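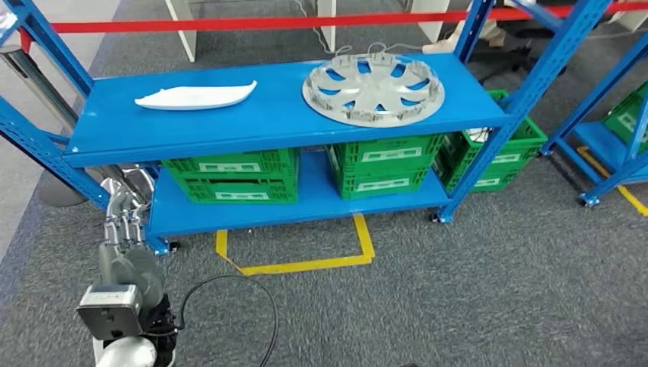
Fig. 1. Shelving cell with floor tape and strap barrier. Hubcap on the upper shelf, green crates below, robot hand at lower left.

Unit 8: Rules for shared floors, and what they are worth
Notes by Kornél Orbán

Read the Drismont site rules before class. They run to four pages and most of it is about signage. Keep Fig. 1 next to you while you read.

1. Tape is not a guard

Yellow tape on a floor tells a person who already knows the rule where the line is. It stops nothing. The same goes for a strap on a post, which anyone can unclip or duck under. Every site I have visited lists both under "safeguards" in its paperwork, and I would strike them from that column every time. Put them under "information for use" and then ask what is left in the safeguards column. At Cludbridge the answer was a laminated sign.

Look past the strap in the figure and you will find a person's legs. How far away is that person from the farthest point the arm can reach? You can't tell from the picture, and in my experience the people running a cell often can't tell you either. Reach has to be measured with the hand fitted and the longest part held in it. The number in the brochure is for a bare arm.

2. Things that roll

The shelving is on casters. If the tape marks where a unit belongs, somebody has to check that it is still there, and the rule has to say who and when. "Operators should ensure correct placement" is a wish. The Grullano procedure asks for a check at the start of each shift and wheel locks on. That is better, though their own log for October has the same initials in the same pen for the whole month.

3. Cables

Two are easy to find in Fig. 1: a black one across the carpet and a thin white one looped over the back edge of the shelf. Most house rules cover the first as a trip hazard and say nothing about the second. A loop near parts being picked can be caught by fingers or by the part itself. Write the rule for both.

4. Speed limits

Gál's handout gives 300 mm per second for hand-guided work and 100 near the shelf. I asked where the 100 came from and got no answer. A limit with no test behind it may be perfectly fine, but you can't defend it, and you can't know when a heavier part makes it wrong.

For next time

Pick one rule from the Drismont document. Write down what would have to be measured to show it is being followed, and who would do the measuring. One page. Do not use the word "ensure."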